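## Stougaard Benchtop Guarding & Signage Kit

Sold by Varkley. Listing revised 9 Jan 2020.

Let's start with what this kit won't do. It won't make your robot cell compliant. Plenty of sellers will tell you their sticker pack does that, and we'd like to see one of them explain it to an inspector. Compliance comes from a risk assessment done on your arm, your gripper and your job, and signed by somebody who has stood beside it.

What you get is a decent set of parts for marking out a small bench cell, plus a workbook that asks awkward questions. It suits light arms doing household-type handling: dishes, cups, folded cloths. People assume those jobs are harmless. A slow arm can still pinch a finger against a rack, and "collaborative" on the brochure describes the arm before you bolt anything to it. 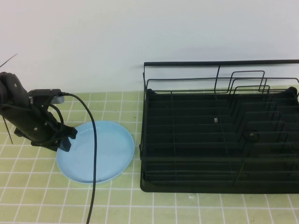 Cables are where most home-grown setups fall down. A sensor lead that drops across the work area can snag on a plate, a wire divider or the gripper itself, and very few checklists mention it. The workbook gives it 2 pages. Route the lead back along the arm, leave enough slack for full travel, then run the whole program at low speed with the e-stop in your hand.

**In the box**

- 16 adhesive floor and bench markers
- 5 reusable cable clamps
- Workbook, 121 pages, metric

**Not in the box**

- E-stop, light curtain or any other safety-rated device
- A certificate of any colour

Malou Vídalín, who rewrote the workbook in December, took out the pre-filled sample assessment. Customers were copying it word for word — gripper model included — and filing it as their own. We've had complaints about the change and we're keeping it.

The markers stick well to glazed tile and painted steel, less well to raw timber. Clean off grit first. The clamps fit Mandia and Griltitz arms; for anything else, measure before you order.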